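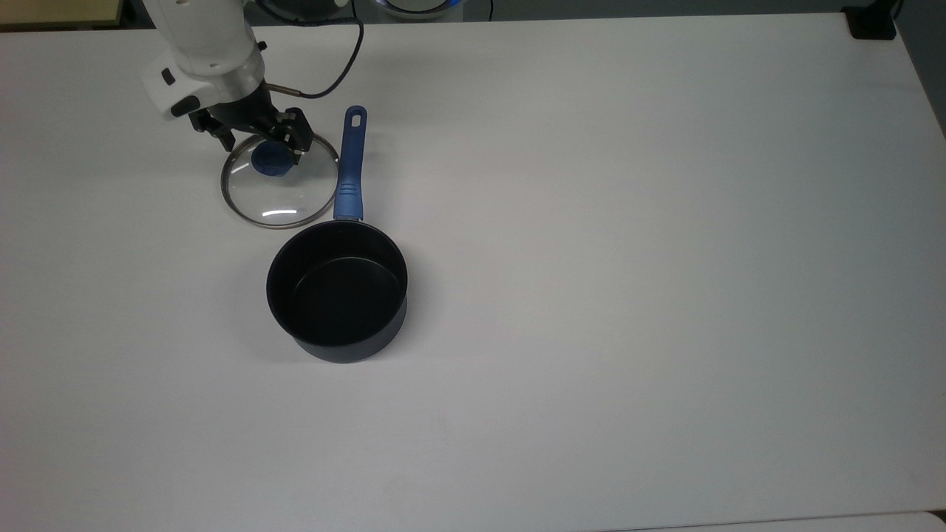

Figure 1. Saucepan with a long blue handle and its glass lid, blue knob at center.

Pavthorpe Kitchen Basics
Unit 8: Saucepans and Lids
Handout revised August 3, 2024

Reading for this unit: the Husilik course packet, section on stovetop cookware. Bring your notes from Unit 7, as the heat settings carry over.

1. Parts to know
The saucepan in Figure 1 has a dark nonstick interior and one long handle. The lid is a round glass dome with a thin rim and a knob in the middle. Learn the words body, rim, handle, dome and knob. They are used in the recipes and on the October practical.

2. Why a glass lid
A glass lid lets you check a simmer without lifting it. Each time the lid comes off, steam escapes and the liquid takes a while to come back up. For rice this matters a good deal. For a sauce you want to reduce, leave the lid off from the start.

3. Taking off a hot lid
Turn the handle of the pan in over the counter before you begin. Use a dry mitt, even if the knob is plastic. Tilt the lid so that the far edge rises first and the steam goes away from your face. Let the water run back into the pan, then move the lid to a dry towel. Do not put a hot glass lid in cold water or on a wet surface. It can crack.

4. Nonstick surfaces
Wood or silicone tools only. Medium heat is enough for everything in this unit. Never heat the pan empty. Wash by hand with a soft sponge and dry before stacking. Put a cloth between stacked pans.

5. Practice: plain simmer
Measure 500 ml of water into the saucepan. Bring to a boil with the lid on, then turn down until small bubbles show at the edge. Hold for 15 minutes. Measure what is left after it cools. Repeat with the lid off and write both results in your Kallilari worksheet.

6. For next time
Read the pages on frying pans. Clean pans go back on the lower shelf in Room 524, lids in the rack beside them.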